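Skeston student robotics club opens its two-arm fishing task to other schools

PRESS RELEASE – for use from Friday
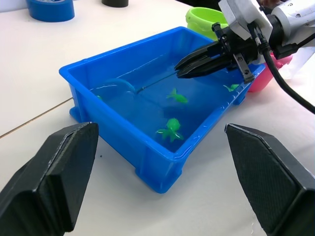
The robotics club at Skeston College has published the rules, parts list and recorded demonstrations for its tabletop fishing task, and is inviting other schools and colleges to enter teams in the Tawhiri Student Manipulation Challenge in October. Entry is free. Teams may bring their own arms or book time on the equipment at Skeston.

The task uses a tub of water, a set of floating toys and a toy fishing rod. Working with two robot arms, a team has to pick up the rod, bring its tip to a toy, lift the toy clear of the water and put it down in a container on the table. A run lasts 426 seconds and is scored on the number of toys landed. Points are deducted if the tub is moved from its starting position or if a gripper touches the water.

Fishing was chosen by the club's members after a term spent on stacking and sorting rigid blocks. Water makes the problem harder in several ways. The toys drift when the surface is disturbed, so a position measured at the start of a movement may be wrong by the end of it. Reflections change with the angle of the wrist camera. The rod also lengthens the arm, and a small error at the gripper becomes a larger one at the tip.

The club's present method is learning from demonstration. A student guides the arms through the task by hand control while joint positions, gripper openings and camera images are recorded. The recordings are then used to train a control policy, which is tested on the same table with the toys in new positions. The published set contains 2930 demonstrations made by club members over two terms. Failed attempts have been kept in the set and labelled as such.

In the club's most recent round of tests, the trained policy was given 70 runs. It landed at least one toy in 50 of them. Most of the remaining runs ended with the rod turning in the gripper as the load came on to it, after which the tip could no longer be aimed correctly. A smaller group ended with the toy slipping back before it had cleared the rim of the tub. Members are now testing different finger shapes and surface textures, which are drawn and 3D printed in the college workshop.

Parts and running costs for the project have been met by Rallmont, which makes small gearboxes and motor controllers, and by the college. Tisiner, a software firm, has provided storage for the recordings and the licence for the data viewing tool. Neither firm has any part in the judging.

The challenge will be held over one day at Skeston College. Each team will have a practice period in the morning, followed by three scored runs in the afternoon. The best two runs count. Teams may enter one of two classes:

Guided class – the arms are controlled by a student throughout the run. No training data is needed, and the class is intended for groups in their first year.

Independent class – the arms run without human input once the start signal has been given. Teams may use the published demonstrations, their own recordings or a method that needs none.

The tub, rod and toys will be supplied by the organisers and will be the same for every team. Teams may change the gripper fingers but not the rod. Any liquid-sensitive electronics must be mounted above the level of the rim, and all mains equipment must be kept on a separate table. A member of staff from the entering school has to be present whenever the arms are powered.

A short technical report is required from each team in the independent class. It should state how the data was collected, how long training took and what hardware was used, and should list known faults. Reports will be published with the results.

Booking for practice sessions opens at 9 am on Friday. Sessions are held in the evening during term and are limited to one team at a time. Schools that have not used robot arms before may ask for an introductory session, which covers safe start-up, emergency stops and basic gripper control.

Notes to editors

Skeston College robotics club is open to students in all years and subjects. It meets weekly in term.

The rules, drawings for the gripper fingers and the demonstration set can be requested from the college press office. The demonstrations may be used without charge for teaching and research, provided the club is credited.

Press visits to the practice sessions can be arranged in advance through the same office. Filming is allowed from outside the marked working area.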